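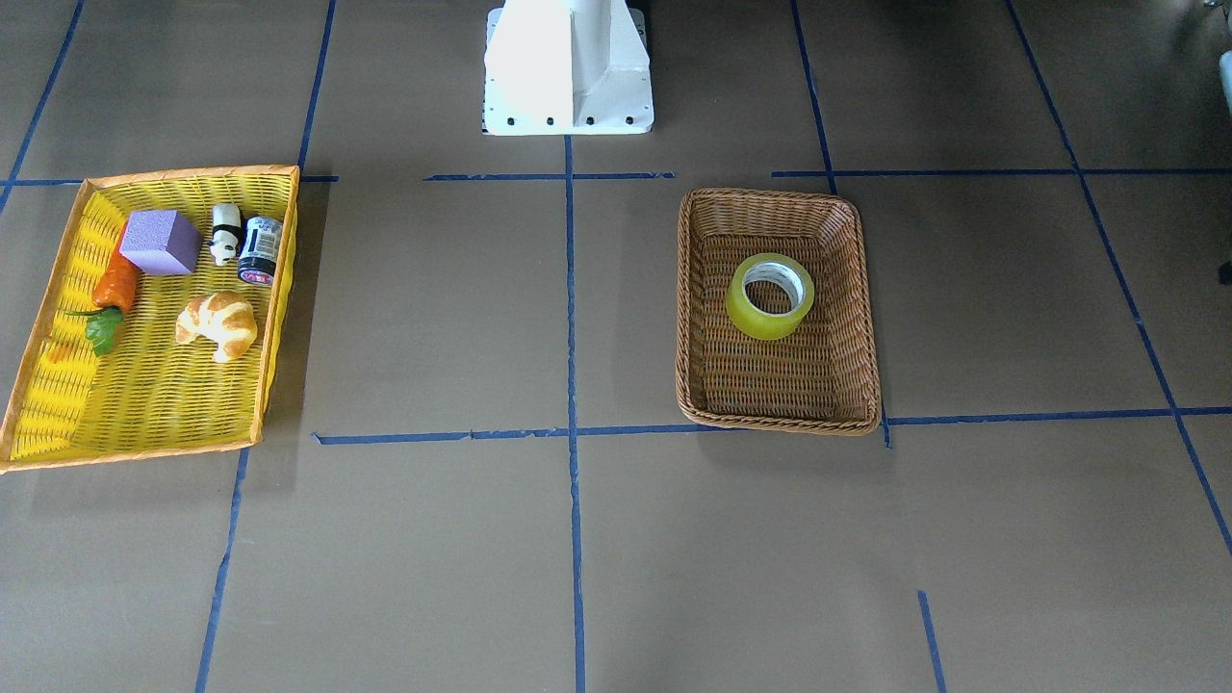
The yellow tray and its current residents, with the wicker basket across from it on the taped floor.

I'd been promised a cup of tea and a look at a brown floor, and I got both before I had my coat off. Theerawat Thongsuk is very keen on his floor. He and his sister Panya run Sostness, a little business that sorts out other people's small stuff (toys, desk drawers, the bowl by the front door, that sort of thing), and I'd gone over on a Sunday morning to ask them how anybody makes a living from it.

"People think we do wardrobes," Panya told me, pouring. "We don't do wardrobes! We do what's left when the wardrobe's finished."

She means the odds and ends. On the day I visited, the yellow tray had a purple foam cube in it, a panda, a little jar with a lid, a toy carrot and a toy croissant, and I'm afraid I spent the first part of our chat looking at the croissant, as I'd skipped breakfast.

I asked about the blue tape first. It runs up and down and across, and it splits the floor into big rectangles. Theerawat put it down himself over a weekend in September and has had to redo one strip after he got it crooked.

"I wanted lanes," he said. "If you tip a box of bits out on a plain floor, it spreads. You end up kneeling in it. With the tape I say right, everything stays in its own patch until I've decided about it, and then it can go in a tray."

Does it need to be blue? "It was the colour in the drawer."

The two of them grew up over their parents' shop in Luangrath, where the stockroom was also the room they did their homework in, and Panya reckons that's where it started. Their mum kept buttons, string and batteries in baskets along one wall and you were in real trouble if you put a thing back in the wrong one. "I was the one who put things back wrong," said Theerawat. "She was the one who told on me," he added, pointing at his sister, who didn't argue.

They disagree about nearly everything to do with containers, and I could have listened to it all day. Panya is a tray person. She likes the yellow one with the orange rim because it's shallow and you can see the lot at a glance – no digging. Theerawat prefers wicker. He says a basket with a good thick rim looks like part of the house, and a family is more likely to leave it out and use it.

"And then it fills up with receipts," said Panya.

"It does fill up with receipts," he admitted.

Their first proper job was for a family in Sirport with four children and a playroom you couldn't open the door to. They charged 100 pounds for the lot, which Panya now thinks was daft, as it took them three visits. Theerawat remembers it fondly, though. The youngest wouldn't let go of a plastic pear, so the pear got a basket all to itself, and as far as he knows it's still there.

I wanted to know what the method is, because I've got a kitchen drawer that frightens me. Panya made a face at the word method. "You take everything out. You put like with like. Then you find out that half of it isn't like anything." A toy carrot and a toy croissant are easy enough, they're both play food. A panda can go with animals. "But a foam cube? What's a foam cube? Is it a toy, is it packing, is it off something? You could be there till tea."

So what happens to the cube? Theerawat's rule is that a thing without a group gets to stay in the tray for 16 days, and if the household hasn't asked for it by then it goes in the charity bag. Panya's rule is that you ask the smallest person in the house and do what they say. They've been running both rules for years and haven't fallen out over it yet.

Not every job goes well. They did a craft room for a lady at Penex who rang the next morning, very upset, to say she couldn't find a single thing. "It was all labelled!" said Panya. "It was lovely. But she'd known where everything was in the mess, you see. We went back and messed it up a bit for her." I asked if she was joking and she said no, they'd moved the ribbon back on to the windowsill and the lady was delighted.

The biggest thing they've taken on was a button collection, 905 of them by the owner's own list, to be sorted by colour. Theerawat did that one on this floor over several evenings, with the radio on, and says he'd do it again tomorrow. Panya says he'd be doing it by himself.

Before I left I asked each of them what they'd tell someone with a drawer like mine. Panya said to start with a tray that's too small. Theerawat said to have a cup of tea first and tip it out after, and to leave some space in whatever you put it back into, because more will turn up. He nodded over at the yellow tray, where the bottom half was still bare.

I did the drawer on Tuesday. There were three tin openers in it and a key that doesn't fit anything, and the key is sitting in a saucer until its 16 days are up.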